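Sorting by colour at the Roltura packing hall

Photo gallery, November 2019

Roltura packs small coloured parts for teaching kits and games. The parts arrive mixed, in sacks, and leave in single-colour or counted sets. Until this spring the separating was done by hand at four benches. One of those benches now has an arm on it, supplied and set up by Imar, and a second is being prepared. This page covers the sorting bench, the work that feeds it and the work that follows it. Notes under each heading are kept short. Readers who want the cell drawings and the risk assessment should ask at the site office.

The hall

The building has two doors on the yard side. Sacks come in at the left door and cartons go out at the right. The benches stand between them, at right angles to the wall, so that a pallet truck can pass behind each one. The layout was drawn for hand sorting and has not been altered for the arm. The only fixed additions are a mains drop, a network point and a stop button at each end of the bench.

Goods in

Collico delivers the parts. A sack is weighed, given a lot number and tipped into tubs. The tubs are carried to the benches by the person on goods in, as before. The one change is that the lot number is now typed in at the bench before work starts, so that any misplaced parts can be traced to a lot and a shift. Typing was disliked in April, when the number had to be entered twice. It is entered once now.

The hand benches

Three benches are still worked by hand. A sorter sits, tips a scoop of mixed parts on to the bench and draws each colour towards its own container. A practised sorter does not look at the container. Wrist and shoulder complaints come mainly from this job, and the rota limits it to two hours at a stretch. The limit was in place before the arm arrived and it still applies.

The trial bench

The arm is run on a reduced task: red and blue only, a few parts at a time, from a tray to two bowls. The bowls are colour-coded at the rim so that a check can be made from a standing position without bending over the bench. Parts are placed in the tray by the bench operator, who then steps back and starts the cycle from the panel. The operator does not reach over the tray while the arm is live.

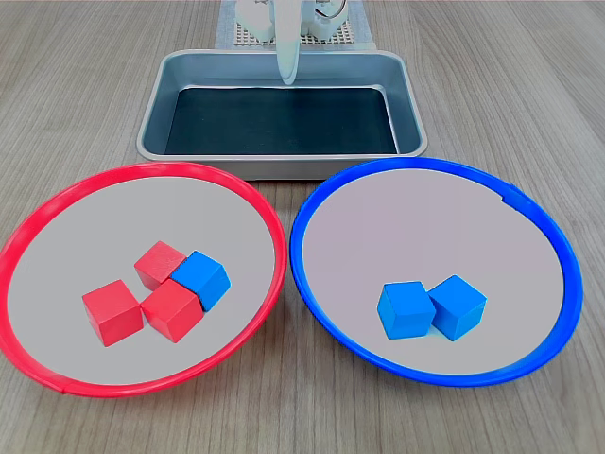 Tray empty, six cubes in the bowls. One blue cube is in the red bowl, against the red ones; the blue bowl holds two blue cubes.

A cube in the wrong bowl is logged as a misplacement whatever its cause. The operator writes down the colour, the bowl and the lot, then takes the cube out by hand with the arm stopped. No attempt is made at the bench to decide whether the camera, the grip or the loading was at fault. That is done afterwards from the log. Early on, operators were correcting bowls before writing anything down, out of habit, and the first two weeks of records had to be set aside.

The log

In the period covered by this page the bench handled 1,742 cubes, and 12 misplacements were written up. The hand benches have never kept a comparable record, so there is no figure to set beside it. A hand sorter who drops a part in the wrong container usually sees it and takes it back without a note. The two kinds of bench should be compared only at the final check, where both are treated alike.

Checking

Every bowl from the trial bench is looked over before it is emptied. This is a new task and it falls to the same people who used to sort. It takes less effort from the arms and more from the eyes. Several of them reported that it was harder to stay alert when most bowls were correct, and the checking turn was cut from 40 minutes to 30. The lamp over the bench was moved at the same time, after complaints about glare.

Counting and bagging

Bagging is by hand and no change is planned. Sorted parts are tipped into a counting scale, the scale is read, and the bag is closed and labelled. The baggers were consulted late. They pointed out that the arm delivers at an even pace while their own work comes in bursts, one carton size after another. A holding shelf has been put up between the two jobs. It fills during carton changes and is clear again by the end of the shift.

Stops

Most stops are short and are cleared by the operator. The usual ones are parts lying against the side of the tray, two parts touching, and a bowl set down outside its marked place. Operators are trained to clear all three and to restart. Anything involving the arm itself goes to the maintenance desk. The desk covers days only, so the bench is not run on the late shift.

Jobs and grades

No post has been removed. The bench operator's job was written as a new grade, one step above sorter, and was filled from the existing rota. Training lasts three days, two of them at the bench. The works council asked that operators keep a turn on hand sorting so that the skill is not lost, and also that nobody be moved to the trial bench for good without agreeing to it. Both points are in the rota rules. The question of what happens to the sorter grade if all four benches are converted remains open.

Next bench

The second arm will be tried with three colours. Magalhães, the firm that makes the bench tops, is supplying one with shallow recesses to hold the bowls, so that the placing fault listed under stops should be less frequent. The height will be adjustable. The present bench is too low for the taller operators when they empty the bowls, and a raised platform for the arm would not have helped them.

Visits

The hall can be seen by arrangement on the day shift. Visitors stay behind the yellow line and may not load the tray. Photographs of people at work need their consent, which is asked for by the shift lead before the visit.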